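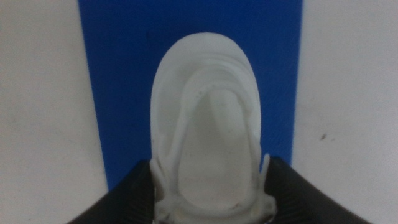 Re: [wivham-home] White slip-ons, cleaning and where to keep them (digest 561)

Date: 10/16/23
To: wivham-home list

I've read the post below twice and I'm still not buying most of it. Quoting the parts I want to argue with and leaving the rest in the archive.

> I've had my white molded slip-ons since July and they looked
> terrible by Labor Day. What finally worked was a thick paste of
> baking soda and dish soap, left on for 15 minutes and scrubbed
> off with a stiff brush. They come up like new. I do this every
> Sunday now and I wouldn't go back to wiping.

"Like new" is doing a lot of work here. Like new compared to what? Did you keep one shoe out of the paste and compare? I doubt it, and I don't blame you, but every cleaning post on this list says "like new" and I have yet to see one where somebody did half the job and lined the two halves up next to each other.

My bigger problem is the stiff brush. These shoes are soft. The finish on mine is matte, and once you rough up a matte surface it holds dirt better than it did before. If you have to do the whole routine every Sunday, I'd at least ask whether the brush is part of why. I used a stiff brush on an older pair for most of a summer and the toes went a kind of permanent gray that no paste touched. Could have been the brush, could have been the pavement. I can't prove it either way, but I stopped and I'm not starting again.

White with a bit of gray in it may also just be what the stuff looks like in a dim hallway. Take them over to a window before you decide they need scrubbing. The insole on mine always looks duller than the walls around it and I have quit trying to fix that. It sits down in a hole with your foot on top of it all day. What do people expect?

> The ridges on the toe are the worst part. I go along each one
> with a toothpick wrapped in a cotton pad.

Really? Every one? Those bands go all the way around the toe, and some of them always look darker than others, clean or dirty, just from the way the light hits them. I'd bet half of what you're picking at is shadow. A soft toothbrush and warm water does the ridges on mine. If there's one dark speck left up by the opening, I leave it or get it with a fingernail. Nobody at the grocery store is bending down to look.

The place I would spend the effort is the rim, down toward the heel. Brownish smudges turn up there on mine, faint but stubborn, and the paste people hardly mention it. My guess is that it's hands. You pull the shoe on by the back edge with whatever you had on your fingers. Coffee, garden, bike chain. A damp cloth with a drop of dish soap, same day, takes off most of it. Leave it a few weeks and it's a different story.

> For marks that won't budge I use Skumonell gel. It's made for
> white soles and it takes everything off.

I tried Skumonell. I paid full price for it at the hardware store and used it for 3 weeks on one shoe, with plain dish soap on the other. I'm not claiming this was science. At the end I asked two people in my house which shoe had been gelled and they each picked a different one. The gel smells nicer. It also left a slippery film on the insole that I had to rinse out twice. If somebody has a side by side that shows otherwise, post it and I'll take this back.

Please don't follow the bleach suggestion from the earlier thread either. Yellow was what I got, on a pair I liked.

> Storage: I bought the Prustevik tower for the entry and it
> changed everything. All our shoes stand upright in it, toes up,
> and nothing gets scuffed anymore.

"Changed everything" again. I looked at the Prustevik when it was on display at Kong Hardware and I have questions.

First, the slots. A narrow sneaker goes in fine. A wide rounded toe like the ones on these clogs, I'm less sure. The little tabs that stick out at the sides, toward the back, looked to me like they'd catch every time you pulled a shoe out. How long before one tears? Maybe yours don't have them. I'm not even sure what they're for on mine, strap or heel loop or what, but I'd rather keep them on the shoe.

Second, a soft shoe standing up with weight against it will lean, and I don't trust it to lean back. I've had the collar go flat on one side from being jammed behind a door. If you've had the tower since the summer, can you measure the openings and tell us if they're still the same width? I'd be interested in the answer and I'm prepared to be wrong.

Third, the water. Wet shoes in a tower drip on whatever is underneath. The display model had no tray, and the one they sell to go under it costs almost half as much as the tower.

What we do is boring. There's a rubber mat by the back door, shoes flat on it, toes to the wall, heels facing the room so you can step straight in. Above it are 3 hooks for the bags that used to get dumped on top of the shoes. Moving the bags did more for the scuffing than anything I've put on a cloth. The mat gets shaken out when somebody notices it's gritty, which is less often than it should be.

> Has anyone else noticed that white shoes just need more care
> than they used to?

No. I've noticed that we own more white shoes. I had brown ones for years and I'm sure they were filthy.

Two requests for whoever replies. If you're recommending a product, say what you compared it to. And if you've had molded slip-ons go through a washing machine, I'd like to hear about the fit afterward, the fit more than the color. I've heard "cold and gentle is fine" from several people, and when I pushed, it came out that most of them had heard it from somebody else. I'm not putting mine in until someone tells me what size theirs came out.

For what it's worth, the spot on the outside wall of my left one is still there. I've been at it with soap, with the gel, and with an eraser. Suggestions welcome, paste excluded.

--
wivham-home mailing list
To stop receiving messages, reply with "unsubscribe" in the subject line.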